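Grinach Updates Care Guidance for Kellia Jewelry Line

Nov 26, 2006 – Grinach, a maker of small jewelry and fasteners, has issued revised care and repair terms for its Kellia line. The terms apply to all Kellia pieces sold since September and replace the leaflet packed with earlier stock.

Under the new terms, glued joints between a pearl and its metal post are covered for 3 years. The previous period was 2 years. Coverage includes parts and return shipping. Bent pins are repaired at a fixed charge, and lost parts are replaced at the listed price.

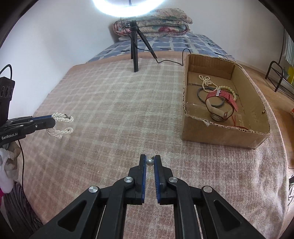 Repair procedure

Owners should send all parts of a piece together in a closed bag, with the stock number written on the outside. Pearls should be wiped with a soft, dry cloth before packing. Solvents and ultrasonic cleaners are not to be used – both can weaken the adhesive.

Repairs are handled at the Tidevden workshop, which keeps over 1428 spare parts in stock. Orders placed through Yimer stores may be returned at the counter.

About Grinach

Grinach was founded in 1955 and supplies earrings, clasps and pins to retail stores.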